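The planner stopped at trial 446 and would not go on.

She read the log twice. The left arm had closed on the blue cube, lifted it, and asked the planner where to put it. The planner had answered with an empty list. It did not report an error. An error would have sent the arm home and rung the bell on her desk. An empty list meant that every step had been finished, so the arm held the cube and waited for a next step that was not coming.

She had written that part in June, in the back office at Starkingate, when the job was one arm and one cube. With one arm an empty list was fine. Now there were two arms and they shared a lock. The left had the lock. The right had asked for it 2,403 times.

She opened the table view.

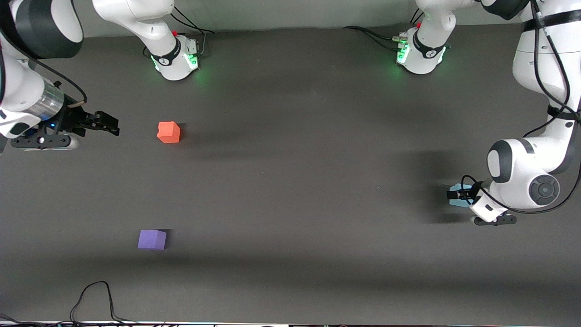 Trial 446. Left arm holding, right arm waiting on the lock.

The red cube was where the plan wanted it, and so was the purple one. The right gripper was open. She put the planner's own map next to the picture and went over them until she found the difference. The map had four cubes in it. The fourth was also blue, and it was sitting in the target spot.

So the planner had looked at the target, found a blue cube there, and called the job done.

She went back through the tracker. At the start of the trial it had seen the blue cube on the table. Then the gripper had covered it. The tracker was built to keep a covered object for 200 cycles before dropping it, and while it kept the old one it had picked up the held cube as something new. Then it had tried to settle the two of them by sliding the old one to the nearest free place on the map. The nearest free place was the target.

It was a reasonable thing to do with a cube that might have rolled. She had written that too.

Her phone lit up. It was the man from Suretti, asking if they would reach 1,000 trials by morning. She typed "Maybe" and put the phone face down.

The fix was four lines. When a gripper closed on an object, the object belonged to the gripper and the tracker was to leave it alone. She wrote it, ran the tests, and broke two of them. Both had been passing for the wrong reason. She fixed those and ran them again.

Then she had to choose. She could restart from home, which meant opening the gripper by hand and losing the trial. Or she could load the new tracker while the arm was still holding, and let it work out for itself what it had.

She loaded it. The map blinked and came back with three cubes. The planner returned a list with two steps in it.

The left arm began to move, and she pulled her chair closer to watch the log.

Copyright Kirui Stories. All rights reserved. Contact | Back to top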